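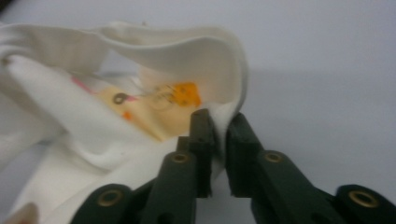 Kosari hand gripper: my hands-on review from the Urquhart open day

I went to the Urquhart open day on Thursday mostly because a friend canceled lunch, and I ended up spending most of the afternoon at one table with the Kosari in my hand. It's a gripper you hold yourself (no arm, no cart), and Urquhart uses it to record the little jobs they want their robots to learn. They let visitors have a go, so I went straight for the laundry. Of course I did, I hate laundry.

The set I used was dark green with brass-colored rings at the pivots, and I'll admit I liked the look of it before I'd picked anything up. The fingers are flat and squared off at the tips. White cloth was my test piece, and what I wanted to know was whether you could take hold of one thin layer near the care label without grabbing the whole heap. You can! It took me a few tries, and I kept going in too deep at first, but once I learned to come in with the tips just barely open I could pinch a narrow bit of cloth and keep it.

What I didn't love: your wrist gets tired. I did 23 pickups before I had to swap hands, and my left hand is useless at this. I'd also like a softer squeeze, as the last bit of travel feels stiff and I tended to overdo it.

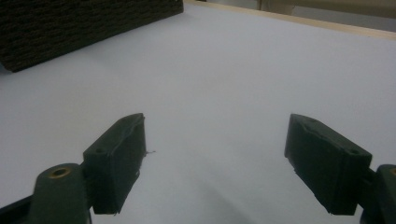 The fingers up close

I'm picky about finish, so I had a good look at the pads. They're boxy with a beveled top and small screw holes, and the edges are a bit rough. There was even a stray fiber sticking out of one of them. Does it matter? For shirts, probably not. If I were working with tights or a silk scarf I'd want to smooth those edges down first.

They open into a nice wide V and you get a clear look at the table between them, which helped me a lot more than I expected when lining up.

The demo and the price

The staff demo ran 11 minutes and was the best part of the day. They talked us through the Clalis software too, but the room was noisy and I only caught half of it, so I won't rate that.

The Kosari kit is $1585, with a spare set of pads for $66 more. That's a lot for a curious person like me and maybe fine for a school or a small lab. I tried the Tukirau version back in May and found it lighter, but it slipped on thin cloth all the time. I'd take the Kosari over it.

Four stars from me. Wear comfy shoes if you go, there's hardly anywhere to sit, and parking fills up early.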